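4.2 What changed at the returns bench

When I first sat down with the returns team at Trurwood, I expected to hear about speed. Mostly I heard about elbows. Before the two-arm cell came in, Zyanya Contreras and Rocío Becerra took turns at the small-parts bench, and a shift meant picking up earbuds, chargers and toy pieces one at a time and getting each back to its own box. Both of them told me their arms ached by Wednesday. Now the arms do the plain pick-ups and the two women run the cell, which is a different kind of tired (Rocío's words, and I liked them enough to write them on my hand).

We asked the team which items they wanted to hand over first, and earbuds won easily. They're slick and rounded, and people drop them all day. Figure 3 has the cell from two viewpoints, one at the wrist, with an earbud item in view, and one over the whole table. 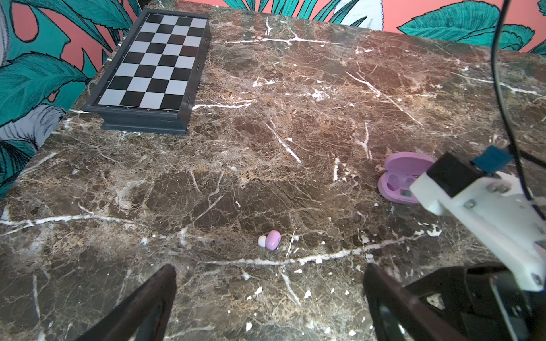
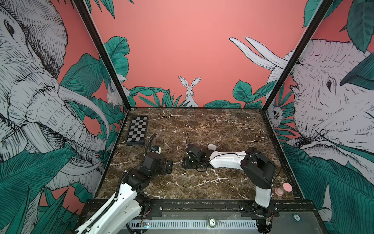 Figure 3. Tabletop work at the returns cell, with a chessboard on the same marble surface. First view: from the wrist, a single earbud and its open charging case. Second view: both arms over the table.

What surprised me in the interviews was how much of the new job is watching. Zyanya used to know an item by feel. In the new setup she has to judge from a screen whether a grip is going to hold, and she said it took her most of September to trust what she was seeing. She logged 299 pick-ups in her first full week on the cell and stepped in on 37 of them. She wasn't bothered by that number at all — her supervisor was, and we come back to him in 4.4.

Pay is the sore spot. Running the cell counts as the same grade as the old bench, even though it came with 25 hours of training and a good deal more blame when something goes wrong. Rocío brought it up before I had even turned the recorder on! Dela Amegashie, who did the second round of interviews with me, heard the same complaint from the evening shift, in nearly the same words.

Neither woman wanted the old bench back. They did want a say in which items come next, and when we left the site that was still being decided upstairs.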